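Section 4. Setting Order Limits and Alerts

Limits in Buker are checked before an order leaves your desk. An order that breaks a limit is held in the Blocked list and is not sent to the venue.

You need supervisor rights for this section. Limits saved before May 30, 2021 keep their old values until you open and save them again.

4.1 Create a limit profile

1. Log in and open Desk > Limits.
2. Click New Profile and type a name of up to 64 characters.
3. Pick the trading account. Accounts held through Tamuno are listed last.
4. In Max Orders per Second, enter a whole number. The default is 56.
5. In Max Order Value, enter an amount in the account's own currency.
6. Click Save. The profile shows as Draft.

Note: A draft profile does not block anything. See 4.2.

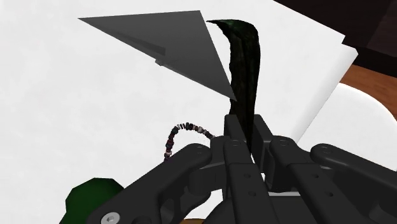 Jointed black gripper, rendered view

4.2 Turn the profile on

1. Select the draft and click Submit for Approval.
2. Have a second supervisor log in and click Approve. You cannot approve your own profile.
3. Wait for the status to change to Active. If it still reads Pending after 2 minutes, refresh the page.

CAUTION: Approving a new profile replaces the active one at once. Orders already resting at the venue are not canceled. Cancel them by hand if they are over the new limit.

4.3 Set alerts

1. Open the active profile and go to the Alerts tab.
2. Enter a warning level as a percentage of the limit, from 1 to 99.
3. Add at least one email address. 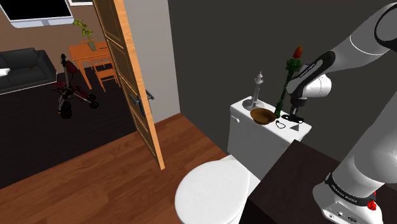 4. Click Send Test. The message comes from the Ekanville server, so add that sender to your allowed list.
5. Click Save.

Repeated alerts on the same account are grouped into one email. The full list stays in the Fleltska log viewer, under Events.

Error 79 means the account has no active profile. Go back to 4.2.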